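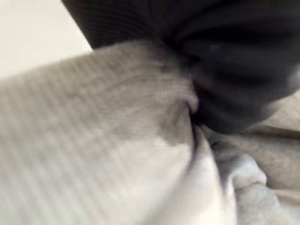 附图:浅灰色罗纹针织面料近景,上方为深色针织面料。

主题:Re: [针织护理] 罗纹领口、袖口洗后变松:纱线、密度还是干燥方式?
日期:2022年4月28日
列表:针织护理与修补讨论组

各位好,

回复上周关于罗纹洗后变松的帖子。原帖引在下面,我按问题逐条答,顺序略有调整。

> 我手上有两批罗纹袖口,都是 1×1 结构,纱线标称都是棉氨混纺。
> 第一批洗十次左右就明显变松,拉开以后回不去;第二批洗同样次数没什么变化。
> 洗涤用的是同一台滚筒机,40 度,普通洗衣液,不加柔顺剂。
> 烘干有时用机器,有时平铺,没有做记录。
> 想请教:
> (1)变松主要是氨纶的问题,还是线圈密度的问题?
> (2)烘干温度影响有多大?
> (3)已经松掉的袖口,用蒸汽能不能救回来?
> (4)如果要换,裁片方向和长度怎么定?
> 另外,Skundora 的那份护理对照表还有人在维护吗?我手里的是旧版。

一、氨纶与线圈密度

两者都有关,但表现不同,可以分开判断。

罗纹的横向弹性首先来自结构。正面线圈和反面线圈交替排列,松弛状态下相邻纵行互相收拢,受力时展开。即使纯棉、不含弹性纤维,1×1 罗纹也有相当的横向延伸,只是回复慢,回复不完全。氨纶的作用是提供回复力。氨纶失效以后,织物还能拉开,但回缩到某个位置就停住,手感发软。

密度不足的情况不一样。这类袖口新的时候就偏稀,拉开后纵行之间能透光,洗后线圈转移,边缘出现波浪。原帖没有提到波浪边,所以我倾向于第一批是氨纶的问题。

检验方法:取一小段,拆散几个横列,找到弹性丝,用手缓慢拉伸。完好的氨纶丝可以拉到原长的数倍再回缩;失效的会在中途断开,或者表面发黏、发黄。如果一段之内已经断成许多小截,就不用再看别的指标。

还有一种情况:氨纶本身没有坏,但编织时没有被线圈夹紧,洗涤中从裁断的一端往里滑。业内有时叫“抽丝”或“滑丝”。特征是缝边附近先松,中段正常。处理办法是缝份留宽一些,包缝线迹调密,换丝没有用。

二、烘干温度

影响大,而且是累积的。氨纶在湿热条件下受损比干热条件下快,所以滚筒烘干前半程(含水量高的阶段)温度越高越不利。我的做法是低温档烘到八成干,取出平铺。完全悬挂晾干也不推荐,湿棉较重,纵向会被拉长,横向随之变窄,袖口和下摆尤其明显。

我自己记过一组数据,供参考,不代表一般情况。试样是从 Toltumero 订的筒状罗纹,一直用到去年 6 月那卷用完为止,累计记录 1292 条。每条包括洗前宽度、洗后宽度、拉伸后静置一小时的宽度。机烘高温组的残余变形明显大于平铺组,低温组介于两者之间,更接近平铺组。各组样本数不均衡,没有做显著性检验,请不要引用具体差值。

三、蒸汽处理

分情况。

如果只是线圈被拉开、弹性丝完好,可以用蒸汽恢复。袖口放平,不要拉伸,熨斗悬空,不接触织物,喷汽数秒,用手把纵行往中间拢,放凉再移动。趁热拿起来会把形状又拉回去。

如果氨纶已断,蒸汽只有一次性的效果,穿一两个小时就还原。这种情况直接换。

熨斗压烫不要用。罗纹压扁以后正面纵行失去立体感,横向收拢的能力也跟着下降,多数情况下水洗一次能恢复一部分,含化纤比例高的恢复不了。

四、更换时的方向与长度

方向:纵行必须与袖子的长度方向一致,即拉伸方向绕手腕一周。裁错方向的罗纹几乎没有可用的弹性,套不进手。

长度:通行的做法是取袖口开口周长的某个比例。我一般从百分之 70 起试,棉氨混纺够用;纯棉罗纹回复差,可以再短一点,但短到缝合时需要用力拉才能对齐,接缝就会起皱。领口不要照搬袖口的比例,领口弧度大,前中和后中的拉伸量要分别分配,肩缝附近少拉。

宽度:成品宽度的两倍加缝份。对折以后两层的纵行要对齐,错开半个纵行,洗后会扭。

预缩:换之前罗纹和衣身都要先洗一遍。只洗衣身不洗罗纹,第一次水洗后接缝会收成一圈褶。

针:用圆头针。尖头针容易刺断氨纶丝,当时看不出来,洗几次以后沿针脚一线松掉。原帖可以检查一下第一批的松弛是否集中在缝线两侧。

五、护理对照表

Skundora 的对照表还在,条目编号已经重排,旧版的 1056 号对应新版的 2961 号,内容是棉氨罗纹的干燥建议,正文改动不大,主要是把“低温烘干”的说明写得更明确。旧版里把 2×2 罗纹和 1×1 罗纹归在同一条,新版分开了,引用的时候请注明版本。Proltstead 那边的镜像停在旧版,不建议再用。

六、需要补充的信息

如果原帖作者方便,请补充以下几项:

两批罗纹的克重,以及松弛状态下每厘米的纵行数;
氨纶是每个横列都有,还是隔一个横列;
第一批的松弛从哪里开始,缝边还是折边;
洗涤时是否翻面,是否与带拉链或魔术贴的衣物同洗。

最后一项容易忽略。魔术贴勾起的纱圈会让局部变松,看上去和氨纶失效接近,但位置不规则。

关于深色罗纹另说一句:部分深色面料的染整流程较长,高温工序多,氨纶出厂时可能已有损耗。同一规格的深浅两色回复率不一致,未必是混批。Rutherford 的那套测试夹具可以测这一项,夹距请设成和浅色样一致,否则数值没有可比性。

回帖请保留主题行,引文删到必要的部分即可。

--
针织护理与修补讨论组
退订请发空邮件至列表管理地址,主题写“退订”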